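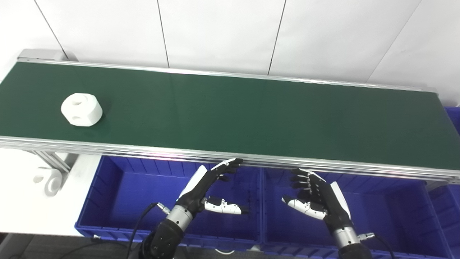

Cable slack was the first thing Leen Moussa wanted to talk about when I got to Wirkska, before she'd even shown me where to hang my coat. She keeps the two-armed sorting cell running, and she has opinions about slack! Too little and the connector at the wrist takes the strain every time the hand turns over; too much and you've got a loop looking for something to snag on, like the rim of one of those blue bins lined up under the belt. The black cables come off both wrists and hang toward you when you look down from the robot's own viewpoint, so that's the view she checks first. She had me lean in with a flashlight and look for rub marks on the jacket (I found one, and was far too proud of it).

I'd come expecting to write about software. I spent most of the day learning about bolts, belts and wrists, and I had a much better time.

The cell does a simple-sounding job. White plastic parts go on the green belt, and the hands are supposed to get them into the bins. Dima Tarawneh, who set the thing up, told me the first version used a plain two-finger gripper from a supplier called Cavard, and it was perfectly good until the parts got chunkier and grew holes in awkward places. So on went the humanoid hands, and with them a whole new maintenance schedule, which is taped to the inside of a cabinet door and has coffee on it.

The schedule starts at the shoulder and works outward. Arm bolts get checked with a torque wrench, then the wrist joint gets wiped down and turned slowly by hand with the power off while somebody listens. Leen says a good wrist sounds like nothing and a bad one sounds like a pepper mill. After that come the fingers, one at a time, open and closed, and the thumb last. The thumb is the fussy one. It comes in from underneath and has to land on a part without shoving it, and if its zero position has drifted even a little, you'll see it at the belt long before you see it in the logs.

So they test it at the belt. Dima puts one part down, brings the hand over it, palm down, and lowers the thumb until the tip is just resting on top. Then everybody stares at it. I asked what the pass mark was and he said 2 millimeters on paper, but that he gets cranky well before that. The log had the hand at 2,122 cycles since its last thumb adjustment when I visited, and he was already eyeing the screwdriver.

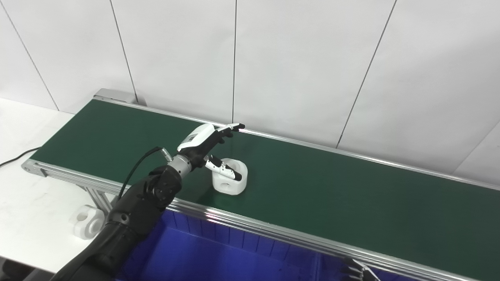

The belt gets its turn

People forget the conveyor, Leen says, and then they blame the arm. If the belt tracks a hair to one side, every part arrives a hair to one side too, and you can spend a whole afternoon recalibrating a robot that was right all along. She did exactly that last July and still sounds annoyed about it.

Her routine is pretty low-tech: look at the end roller, run the belt slow, watch the edge against the aluminum rail, and give the tension screw an eighth of a turn if it needs one. Then wait. The waiting is the hard part (I'd have been cranking away at it). She marks the screw with a paint pen so the next person can tell what's been touched.

Bins come last. They sit side by side under the near rail, and they have to go back in the same spots after cleaning, or the hands will be reaching for a place where the bin used to be. Daher, the outfit that built the frame, offered them a fancy locating rack. They said no and used tape on the floor.

The whole check takes 8 steps and, on a good morning, less time than my drive over. When it's finished, both arms go to what Dima calls "ready," hands facing each other in front of the belt, and Leen does one last look at the connectors before she signs the sheet.

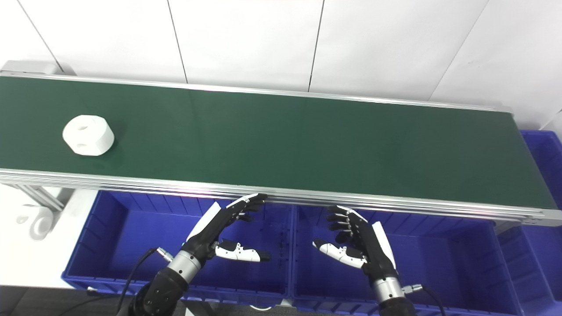 Hands at ready over the bins, with a test part on the belt.

I asked what she'd change if she could. Longer cable on the left arm, she said, right away, and a stool that doesn't wobble.

By Sam Ultlow, March 2019

Last updated: March 2019Comments

beltandbraces: The paint pen trick is a good one. We do the same on our packing line and it has saved a lot of arguments.

R. in maintenance: Pepper mill is the exact sound. Ours did that for 7 weeks before anyone would let me pull the wrist.

gluestick: What kind of tape on the floor? Ours peels up every time they mop.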